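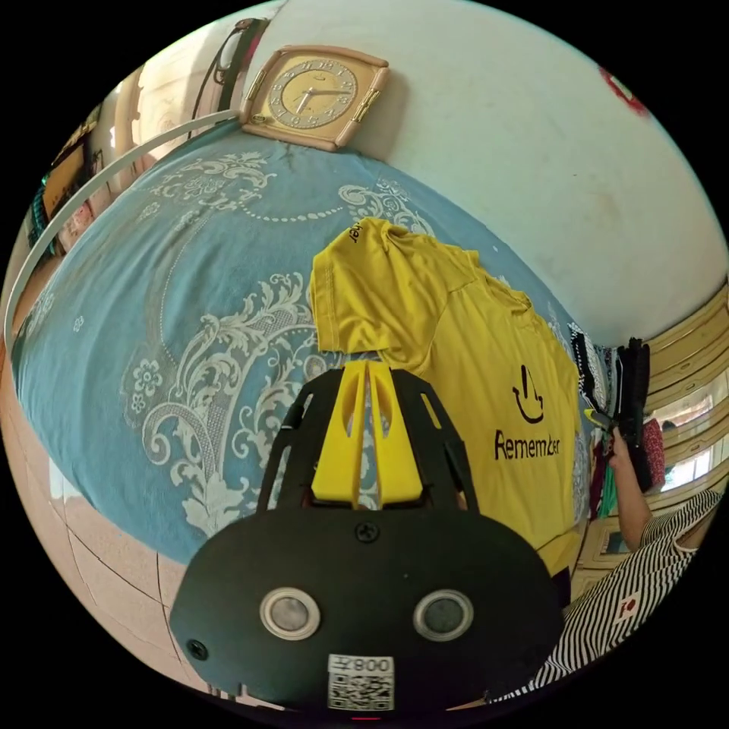
Yellow "Remember" tee on the blue bedspread, one sleeve folded up.

Shirt folding, round two. Thanks to everyone who wrote in after the January item, more replies than I can answer befor the print deadline. Short version: most of you fold on the bed. Same. Table too small, floor no.

Đạt Đặng's method, as sent. Shirt flat, front up. Smooth from the collar down, with the side of your hand. Sleeves in. Sides to the middle, then in half, then half again. Stack goes in the drawer standing up so you can see the prints. He got 24 in one Oltton drawer, I got fewer, mine are big.

Wrinkled ones: hold by the shoulders, good shake, then lay it down again.

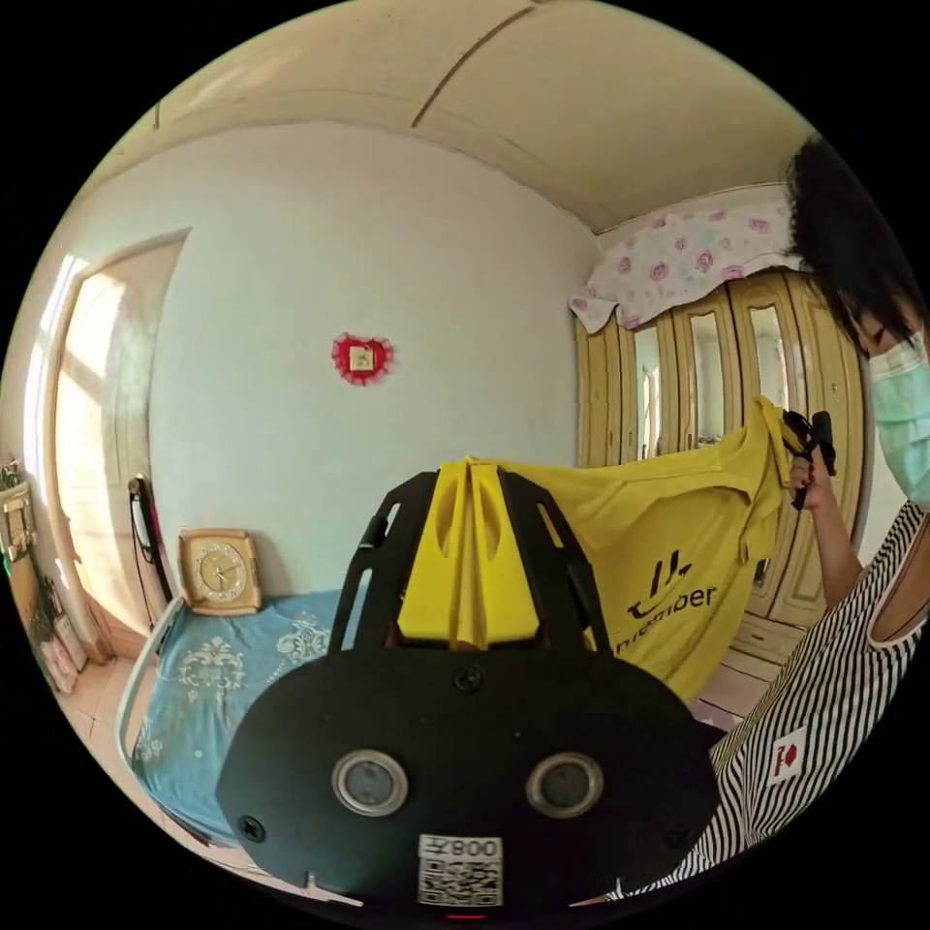
Same print, held up and still wrinkled.

Swap table is still on for 10th March, Figueiredo room, side door. Bring shirts clean and folded please, any fold. Last time we had 200 and no hangers. Kids sizes especialy wanted. Bags by the door, labels on the bags.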